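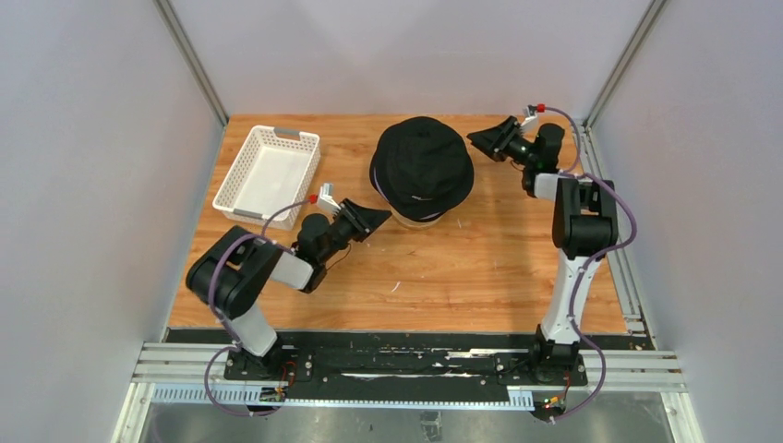

White basket and black bucket hat on a table.

Search all topics Enter species, term or user Go

Bird Records and Names > Databases

Matching old scientific names to a current checklist without losing records

Raffaele Ruggiero

I maintain the bird list for the Valderrama tract, a block of mixed oak and pasture with one permanent creek. The records were typed up by several people over many years. They sit in one flat table with 2729 rows: date, observer, scientific name, English name, count, location code, remarks. I want to move this into Skadia, which will only accept names that appear in its loaded checklist.

I ran a trial import. Most rows went through and 203 were rejected. The rejected rows contain 47 distinct scientific names. Some are plain typing errors and I can fix those. The rest look like names that were correct when they were written. Examples:

Dendroica petechia
Picoides pubescens
Parus atricapillus
Accipiter cooperii
Troglodytes troglodytes
Larus thayeri
Aphelocoma californica (accepted by the import, but the English name in the row is "Western Scrub-Jay")

The last one bothers me more than the rejections. It passed, and the import replaced the English name with "California Scrub-Jay" without a warning. I do not know whether that is right for every row.

My plan was to make a two-column table, old name and new name, and run a find-and-replace before importing again. Is this sound? If not, what should the table look like? Subspecies were recorded in perhaps a quarter of the sparrow and junco rows and I would like to keep them.

I work in a spreadsheet and can manage simple joins. I do not write code.

mudflat_peep

Find-and-replace is fine. I did our whole county list that way in an evening. Paste the old name into any online checklist search, it gives you the new one, copy it over. Do the genus ones first because there are a lot of Dendroica and they all go to Setophaga, so you can replace just the word.

Keep a backup.

Walter Cáceres

I would not do this with find-and-replace, and I would not replace a genus name on its own. Species that left a genus together did not always arrive in the same place, and the ending of the species name sometimes changes to agree with the new genus. Work on the full name each time.

The larger problem is that your 47 names are several kinds of case mixed together, and a two-column table treats them all as one. Sort them first.

Case 1. Spelling and typing errors. The name was never valid in that form. Correct it and note that it was corrected.

Case 2. Moved to another genus. The bird is the same and the boundary of the species is the same. Dendroica petechia is now Setophaga petechia. Picoides pubescens is now Dryobates pubescens. Parus atricapillus is now Poecile atricapillus. Accipiter cooperii is Astur cooperii on recent lists and still Accipiter on older ones, so check which edition Skadia has loaded before you touch it. These are safe one-to-one replacements.

Case 3. Lumped. Two or more old species are now one. Larus thayeri is treated as a subspecies of Iceland Gull, so the row becomes Larus glaucoides with thayeri in the subspecies field. The replacement is safe in this direction only. If you drop the old name, you cannot get back to it, and if the lump is ever reversed you will wish you could.

Case 4. Split, with the old name no longer used for any bird in your area. Troglodytes troglodytes in older North American records covers what are now Winter Wren (T. hiemalis) and Pacific Wren (T. pacificus). The name itself is still valid, but for the Old World bird. You rejected these, which tells me your loaded checklist is regional. With a world list they would have gone straight in as Eurasian Wren.

Case 5. Split, with the old name kept for one of the parts. This is your scrub-jay. Aphelocoma californica used to include what is now A. woodhouseii. The string is valid before and after, and its meaning got narrower. No name-matching step will ever flag it. You have to look for it on purpose.

For Cases 4 and 5 the name alone does not decide the answer. Location usually does. If only one of the daughter species has ever been found within a reasonable distance of the tract, assign the rows to it and state the basis as "range." If both occur, even rarely, leave the row at the combined level. Many checklists carry a slash entry for this (Pacific/Winter Wren, for instance). If yours does not, use the genus and put the rest in remarks. A record identified to the wrong species is worse than one left less exact.

The table I use has these columns:

name_as_written
english_as_written
case (1 to 5)
current_name
current_subspecies
basis (spelling, genus change, lump, range, unresolved)
checklist_edition
decided_by
remarks

Key it on name_as_written and english_as_written together. The English name often tells you which meaning of the scientific name the observer had. "Western Scrub-Jay" beside A. californica means the old, wide meaning. "California Scrub-Jay" beside the same name means the narrow one. Keyed on the scientific name only, you would merge them.

Then, in the records table:

1. Copy the scientific name column to verbatim_name and lock it. Do the same for the English name. These two columns are never edited again, typing errors included.
2. Trim spaces. Check for double spaces inside names and for non-breaking spaces. Records pasted from web pages are full of them, and they fail to match for no reason you can see.
3. Join to the lookup table on the two verbatim columns.
4. Filter for rows with no match. Add them to the lookup table and join again. Repeat until the filter is empty.
5. Filter for case 4 and 5 and go through these by hand with the location code visible.
6. Import current_name. Carry the verbatim fields along in whatever free fields Skadia gives you.

To find Case 5 names that passed unnoticed, take the distinct list of accepted scientific names with the English name as typed, and set it beside the English name the checklist gives. Any mismatch needs a look. Most will be harmless (hyphens, apostrophes, Gray and Grey, "Common" added or removed). The remainder is your list of suspects. It will miss a split where the English name also stayed the same, so follow it with the split notices for the years your records cover.

On subspecies: put them in their own column before the join. If the observer wrote Junco hyemalis oreganus, the third word is evidence and can settle a split by itself. If the observer wrote "Oregon type," leave that in remarks. It describes a group of subspecies and should not be turned into the single name oreganus.

fencerow_notes

Agree with most of the above. Two additions.

Undico will do the first pass for you if you export the names as a plain list. It returns a status for each one: accepted, synonym, misspelled, ambiguous. It handles Cases 1 and 2 well. It calls everything in Case 5 "accepted," so do not stop there. Save the output as text. If you let the spreadsheet guess column types it may turn location codes like 3-12 into dates.

Second, authors and years. If any of your old rows have them (Parus atricapillus Linnaeus, 1766), keep them in the verbatim column and strip them from the column you match on. Parentheses around the author mean the species was first described in a different genus, so they come and go with genus changes. Matching on a string with the author included will fail on the parentheses alone.

I do not fully agree on assigning splits by range. I would leave anything without a written description at the slash level, full stop. Range maps get redrawn and then your "basis: range" is based on an old map.

Walter Cáceres

That is a fair position for a rarities file. For a site list with common resident birds it leaves you with no scrub-jay on the list at a place where they are seen daily. The basis column is there so the decision can be undone.

Last updated: September

Comments

Raffaele Ruggiero
Thank you. Done as far as step 4. The English name check turned up two more like the scrub-jay that I had not suspected. The wrens are staying at the slash entry. I found non-breaking spaces in 70 rows, all typed by the same person.

creekside_tally
Does anyone know if Drivside accepts the verbatim fields on export? Mine come out blank.

fencerow_notes
@creekside_tally It does, but only if the column header is in lower case with the underscore.

creekside_tally
That fixed it.

mudflat_peep
I still say a backup and find-and-replace is enough for a small list. We had no splits in ours.

Walter Cáceres
@mudflat_peep How did you check?

oakgall
Is there a version of the lookup table already filled in for western birds? I would sooner correct one than start from nothing.

Walter Cáceres
@oakgall I can post mine, but the range decisions are for my own county and you would need to clear that column first. The Case 1 rows will be no use to you either, unless your observers misspell Empidonax the same way mine do.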